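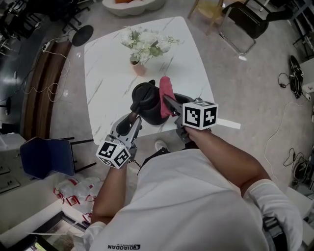

Care of Kettles and Tabletops in the Shared Rooms

Members of the Jillulov Residents' Association are reminded that the shared rooms on the second floor are open for use throughout the summer season. The rooms were refurnished in April, and the house rules on cleaning have been revised to suit the new tables and tableware. The revised rules were adopted on 16 June 2019 and apply to all groups with a standing booking.

Kettles are to be emptied after the final use of the session and left to cool with the lid off. Once cool, the outside is wiped with a soft cloth, beginning at the lid and knob and working down to the base. The underside of the spout collects drips and should be given particular attention. Scouring pads and powdered cleaners may not be used on black kettles, as they leave gray marks that cannot be removed. Kettles used for more than 30 sessions are descaled by the housekeeping office; members need not do this themselves.

Tabletops are wiped after the kettle has been put away. Tea left standing on a pale surface will stain, and the office has already had one top refinished at the association's expense. Vases may remain on the tables. Artificial flowers should be dusted with a dry cloth and are never to be rinsed in the kitchen sink.

Each room has been issued 7 terry towels for this work. The towels are for furniture and tableware only — floor cloths are kept separately in the hall cupboard. Used towels are to be hung up to dry and placed in the laundry bag at the end of the day.

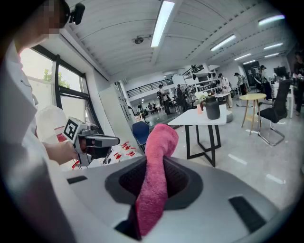
A pink terry towel in the shared room, with the square white table behind.

Jarmila Halás, who oversees housekeeping for the association, has asked that towels not be taken home for washing. "We had 50 towels at the start of the year and could find very few of them by spring," she said. "They are washed together at a set temperature, and they last longer that way."

Replacement towels and cloths are supplied by Dovell and may be requested through the booking desk. Requests should give the room name and the number required. Groups meeting in the Sokol Room should note that its supply shelf has been moved to the left of the door.

Questions concerning the revised rules may be addressed to Juraj Štěpánek at the association office, extension 368. Printed copies are available at the booking desk and will be posted inside the cupboard door of each room before the end of the month.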